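Getting a Glossy White Desk Clean, and Keeping It That Way 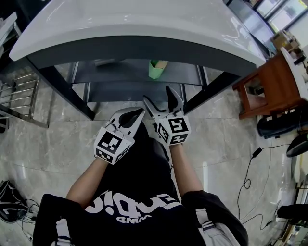 Mine streaks no matter what I put on it, writes a reader from Boltcombe, and I've gone through so many bottles that the cupboard smells like a swimming pool! By eleven in the morning the sun comes across the top and every wipe mark shows. Please tell me there is a trick to it, and please don't say vinegar, I have marble underneath.

There is a trick, and you probably own it already! It's two cloths and a lot less cleaner than you think. I have had a shiny white top in my workroom for over 2 years now and I love it to bits, it makes the whole room brighter, but the first few months I was polishing it every day and making it worse every day. Streaks on a glossy surface are mostly leftover cleaner. The more you spray, the more there is to smear.

What I do now:

Put 2 drops of plain dish soap in 1000 ml of warm water. Two drops, not a squirt. Wring the first cloth out until it won't drip when you squeeze it, and go over the top in long strokes from the back to the front. Follow right behind with a dry microfiber, same direction, before anything has time to dry on its own. Then crouch down so your eye is level with the top and look toward the window. You'll see every spot you missed, and you can catch it with a corner of the dry cloth.

Wash the cloths without fabric softener. I can't say this loudly enough (my family has heard it a lot). Softener leaves a coating on microfiber and then the cloth puts that coating on your desk. If yours are already gummed up, run them through a hot wash by themselves and let them air dry.

The rounded front edge

If your desk has a curved front, that is where your wrists and sleeves go, and it gets a dull gray band long before the rest looks dirty. Do the curve first, while the cloth is fresh. Cup the cloth in your palm and slide your hand sideways along the whole length so it follows the shape. Then turn the cloth over and do the flat part. And please go just under the lip too! Fingers curl under there every time somebody pulls a chair in, and on a dark underside panel the prints dry chalky.

Ink and marker: a dab of rubbing alcohol on a cotton pad, but test it somewhere you'll never see, like the back corner. Some coatings don't mind it and some go cloudy. Press, lift, use a clean bit of cotton, press again. Rubbing only makes a bigger gray patch. No melamine sponges on gloss, ever. They are very fine sandpaper, and the dull spot they leave is there for good.

The dark shelf underneath

I'm a huge fan of a shelf under a desk. It takes all the small stuff off the top, and on a white top even one stray pencil looks like clutter. The trouble is dust. A dark shelf shows dust the way a white top shows coffee, so keep what's on it down to a few things you can pick up with one hand. One small cup for bits and pieces is perfect. You lift the cup, wipe, put the cup back, and you're finished. If you set out loose paper clips and erasers and chargers you will never dust that shelf, I promise you, and I say so as someone who didn't for most of a year.

Use a dry cloth on dark shelves, or one that's barely damp. Wet wiping just draws gray swirls.

Now the floor, and why she's right about vinegar

Marble is calcium carbonate, and acid eats it. Vinegar, lemon, a lot of bathroom sprays, even a dribble of orange juice left sitting, they all take the polish off and leave a pale mark you can feel with a fingertip. That isn't dirt and it won't wash out, you'd need it repolished. So anything you spray on the desk should be safe for the floor too, which is one more reason I like the dish soap water. Spray into the cloth and not at the desk, and nothing drifts down.

For the floor itself:

Dust mop first, always. Grit is what scratches.

Then a damp mop with a pH neutral stone cleaner, mixed weak. The one I buy is from Skunwood and I use less than the label says.

Dry it with an old towel under your foot. It sounds silly and it's the best part of the job! Put some music on and skate.

Felt on the chair feet, especially metal ones. Chrome legs with bare ends or worn plastic caps will draw little gray arcs on polished stone every time you scoot back. Get the felt that slips over the leg like a sock if you can, the stick-on rounds shuffle off sideways. I got a pack of 40 stick-on ones in April and was finding them on my slippers within a week. The Curura sleeves I put on afterward haven't moved. Check whatever you use now and then, though, as felt picks up grit and turns into the very thing you were trying to avoid. An old toothbrush cleans it right out.

Desk legs are easier, they don't travel. Slip a thin pad under each one, all 4 of them if you have four, and wipe around the bottoms when you mop so you don't get a dark ring.

Cables and bags

This is my favorite bit, I love getting cords off a floor. Black cables on light stone look messy even when there are only a few, and they catch the mop, and they catch feet. If there's a metal frame or crossbar under your desk, that's your cable rack! Run the cord along it and hold it with hook-and-loop strips every foot or so. Leave a little slack by the plug. Don't use zip ties unless you enjoy cutting them off again.

For cords that only come out for the day and live in a bag, fold each one in a loose figure eight and wrap one strip around the middle. They go back in the bag flat and come out without a knot. Give the bag its own spot too, a hook on the wall or a low stool. Zippers and buckles can scratch polished stone when they get dragged, and a bag on the floor gets dragged, usually by someone in a hurry.

My weekly round, for anyone who wants it:

Curve and top with the two cloths
Under the lip
Shelf, dry
Chair rails and legs with whatever is left of the damp cloth, then buff (chrome comes up beautifully with a dry microfiber and nothing else)
Dust mop, damp mop, towel

It takes me less time than a cup of tea needs to go cold. In between I only do the dry cloth over the top at night, when I remember.

One more for the reader in Boltcombe: if you have years of spray built up, the first wash may look worse and not better. Keep going. Change the water, do it again, and a third time if the cloth still squeaks and drags. Once the old film is off, the two drops will be plenty.

Next up is wax on a tablecloth, so if you have a method that worked for you, please send it in!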